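3.2 Arrangement and upkeep of the small cell

The second cell is built in a corner of the workshop at Memmont and is used for the short tests only. It has a white table, a dark board on top of it and a pale backdrop behind. The printed arm comes down over the board from above. We chose the dark board after the trials with the bare table, where the white finger was difficult to separate from the white surface in the recordings. The board brought a new difficulty, as it shows every speck of dust, and under the ceiling lamps it gives weak reflections. For this reason it is wiped before each series with a damp cloth and left to dry for 30 minutes.

The links of the arm are printed in white plastic and joined by small black servos. The files for the links were drawn by Theda Hinrichs and have been changed two times, always at the wrist, where the first bracket broke between the bolt holes. The cables are not fixed along the links. In an earlier version they were tied tightly, and the plug at the wrist worked itself out after some hundreds of movements. With free loops this fault did not come back, but the loops must be checked by hand so that none of them hangs lower than the finger (Fig. 4).

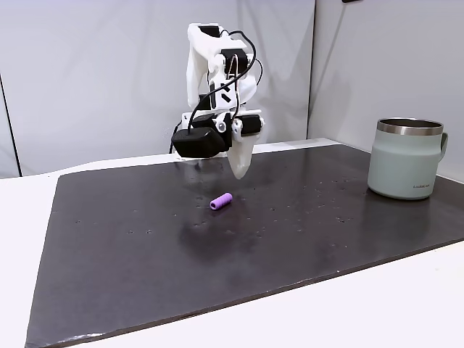 Fig. 4. The printed arm above the dark board, with a purple test piece and a green mug.

The upkeep follows a fixed order. After 1000 cycles the bolts of the wrist bracket are tightened and the finger is inspected for cracks. After 2000 cycles the finger is replaced, also when no damage can be seen. Each new finger is pressed by hand to the side before use, and if it moves against the servo horn the screw is set again. Rainer Strobel carried out this work until April, later it was done by Leonor Paiva, and both used the same sheet.

Most stops of the cell had a simple cause. A servo lost its zero position when the supply was switched off while the arm was loaded, and the finger then stopped too high or touched the board. The correction takes 2 minutes. The arm is moved to its rest pose, the horn is taken off, the servo is driven to the middle of its range and the horn is put back. We did not find a way to do this without removing the horn. A servo which loses its zero again within the same series is exchanged and not repaired.

Contact: W. Stüber, Eichhorn Workshop Group, Memmont | Back to top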